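Tokis Plikport Benchtop CO2 Incubator, 189 liters

I've grown cells in a lot of incubators, and the Plikport is the one I keep recommending (yes, I sell it, but I used it first!). It holds 37 degrees and 5 percent CO2 beautifully, and the door seal is great.

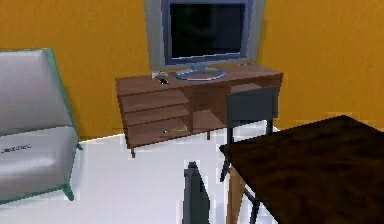 Wooden desk with open shelves

You get 8 perforated shelves, and they lift right out for cleaning. I run the hot decontamination cycle overnight, it takes 9 hours, and I'm back to plating in the morning. My islet cultures are fussy little things and they've been happy in it.
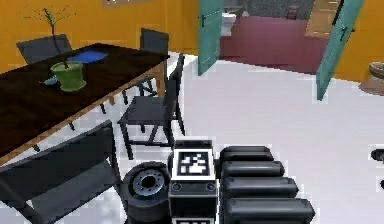
Haruna wrote in to say the humidity pan is easier to fill than the one on her old Stirkton, though she'd like a louder door alarm. Fair point! You can turn it up in the settings menu.

The pan comes with it, plus one gas filter and
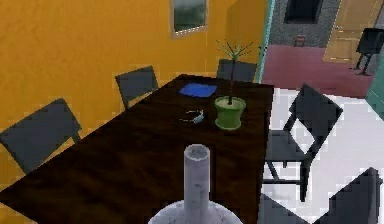 a spare door gasket. Extra filters ship separately, and the warranty covers parts and labor through 200 weeks.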